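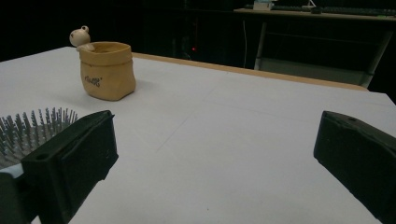

How I planned the money for a second gripper station

In August I had to write a budget for our second station, and I promised myself to write down how I did it while I still remember. We are a small group and I am the person who orders things. I have no training in purchasing. I learned by making the first station too expensive in some places and too cheap in others, so please read this as notes from one person and not as a guide.

The total I was given was 3255 dollars. This had to cover everything for the second station except the computer, which we already had. When I heard the number I thought it was comfortable. After one evening with the spreadsheet I did not think so anymore.

The first thing I did was to divide the list in two parts. In the first part I put what we cannot start without: the hand-held gripper, the camera on it, the table, the light. In the second part I put what we will use up or break: finger tips, cables, screws, storage, and the objects we pick up. For the first station I made only the first part. Then I was sending small requests for money every week, and each one needed a signature, and the person who signs was very patient with me until he was not.

The gripper

This was the largest line and I spent the most time on it. I asked for two quotes, one from Likier and one from Hegazy. Likier sells the tool complete, with the camera mount and both fingers. Hegazy sells the handle and the mechanism, and the fingers are a separate item which you choose from a table of shapes. The Hegazy price looks much lower on the first page. When I added the fingers, the mount and the shipping, the difference became small, but it was still there.

I chose Hegazy, and the price was not the main reason. I wanted to be able to order the fingers alone. In our work the fingers suffer more than any other part. They touch the table, they touch glazed things, they get pressed at a bad angle by a tired person at five in the afternoon. With the Likier tool I would have to send back the whole front part for exchange, and the station would stand still during this time. I wrote this sentence in the budget request and I believe it helped.

A small warning about the quotes. Ask if the screws for the fingers are included. In my quote they were not, and the thread was not one that I had in the drawer. It is a small cost, but I paid for shipping a second time for one little bag.

The camera

I took the same model as on the first station, from Emeo. A newer one exists and it costs less. I was tempted. But if the two stations have different lenses, then somebody has to do the calibration work twice and keep two sets of files, and in our group this somebody is always the same person. I counted the hours of this person as money, even if they do not appear in my budget. My advice is to do the same, in a separate column, so that you can show it when someone asks why you did not buy the cheaper one.

The table

For the table I wanted a white, matte top. On the first station we began with a shiny one and the reflections from the lamp moved around every time the tool moved. We lost a good number of recordings to this before we understood it. A matte white top is not expensive. What surprised me was the delivery of large flat things, which cost nearly as much as the thing itself. If you have access to a car with a big trunk, go and pick it up. I went on a Sunday with a borrowed car and saved 40 dollars, and this became the money for the first objects.

We also draw thin pencil lines on the top for positions. I only mention it here because at first I had a line in the budget for a printed grid mat, from Tundance, and I removed it. The pencil was already in the drawer.

The light

For the first station I paid too much for light. I bought two big panels with stands, and we use one, and the stand is in the way of everybody's feet. For the second station I planned only one lamp. The back of the room can stay dark, it does not disturb the work, and the table is bright enough. If later we need more, the unused panel from the first station is there. It makes me a little ashamed to write this, but it is a normal way of learning.

The objects

Here is the line which people laugh at. I asked for money for household objects, and the answer was a question: can you not bring them from home? Yes, we can, and in the beginning we did. The problem is that people want their things back. You record for weeks with a certain hairbrush, then the owner would like to brush her hair, and you cannot repeat the same task again.

So now the objects are bought, and they belong to the station. I try to mix the kinds. A hairbrush is good because the head is full of thin pins and the shape is very different from the two ends. A small ceramic pot is good because it is hard and smooth, and I like the ones with a strange form. We have one that is made like a crumpled paper bag with the edge folded over, and a little white creature with round ears is looking over the rim. It was meant for somebody's windowsill, I am sure. For a gripper it is a difficult and useful thing: the sides are creased, so it matters where you close the fingers, and the creature is exactly in the place where a lazy person would grab.

I planned for eight objects and bought two of each when they were breakable. Ceramic falls. Please do not write "spare pot" in the request without explanation, as I did. I received a phone call.

Second-hand shops are fine for this, with one difficulty: there is often no proper receipt. Ask your office before you go if a handwritten one is accepted. Mine accepts it only with the name and address of the shop on it.

The things I forgot

I forgot the cables. Every time I make a list I forget the cables. They must be long enough to come down to the table and still leave space for the arm of the person, and the short ones which come in the box are never enough. I also forgot a second desk for the keyboard and mouse. In the first plan the person who records was supposed to use the same table, and of course then the keyboard is in the recording. We found a desk in another room, so this cost nothing but one afternoon and some pain in the back.

Storage I remembered but I guessed too low. The recordings are larger than you think, and then you want a copy of them – and then the copy should be in another place. Next time I would take the number from the first month of real work and multiply it, and not trust my feeling.

How it ended

I kept around ten percent without any name on it. I was told that this is not allowed, a line must have a name, so I called it "replacement parts, mechanical" and it was approved the same day. Most of it is still there. A part went to the little bag of screws and the longer cables.

The spare fingers I ordered together with the gripper, one extra pair. I thought for a long time about a second extra pair – for the price of one more shipment I could have had it on the shelf already. I did not take it, and I am still not sure this was right. The delivery time Hegazy gives now is longer than when I ordered, so I will probably put the request in next week, together with a longer cable for the lamp.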